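4.2 Racking plates by hand: spacing and order

Participants in the Dudorcombe kitchens were asked to put plates away as they would at home. This section covers how they used the rack.

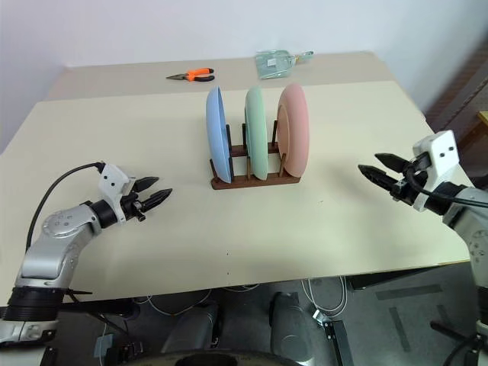
Figure 3. Blue, green and pink plates standing in the dowel rack.

One participant remarked that a gap between plates matters more than a neat row, and that she would sooner leave a plate on the counter than push it in against another one. She added that her mother had racked plates touching, and that the backs never dried. Several others gave the same view in fewer words, although their racks did not always match what they told us.

We collected 156 racking episodes across the Dudorcombe and Ruridberg sites. An episode began when the first plate was lifted and ended when the participant stepped away from the counter. Plates placed and then moved to another slot were coded by their final position, with the move logged separately. In total, 1081 plate placements were coded. Bowls and lids were left out of the present analysis and are treated in Section 4.4.

Spacing was coded as open, close or touching. A pair was open when the rims stood clear of each other along their full visible height, close when the rims were clear at the top only, and touching in all other cases. The leaning of a plate against its pegs was coded on its own and did not change the spacing code. This matters for racks with slim dowels, such as the one in Figure 3, where a plate can lean a little to one side and still be clear of its neighbor. The coding sheet follows Boateng, with the "nested" category removed because it applied mainly to bowls.

Of all placements, 587 were coded open. Close placements were more common toward the end of an episode, when fewer slots were left. Participants who began at one end of the rack and worked along it left more even gaps than those who began in the middle. We did not find a clear link between the size of a plate and the slot chosen for it, though larger plates were moved more often after the first placement.

Color played a smaller part than we expected. The plates in the Prusteo set come in several plain colors, and we had thought that participants might group them. A few did, and said so. Most took the nearest plate from the pile and the nearest free slot in the rack.

Two limits should be noted. The racks were placed on a clear part of the counter, whereas many home racks stand beside a sink and against a wall, with one end hard to reach. Participants also knew that their work would be looked at afterward, and this may have made them slower. A follow-up with racks in their usual places was run at Ruridberg in July and is reported in Section 5.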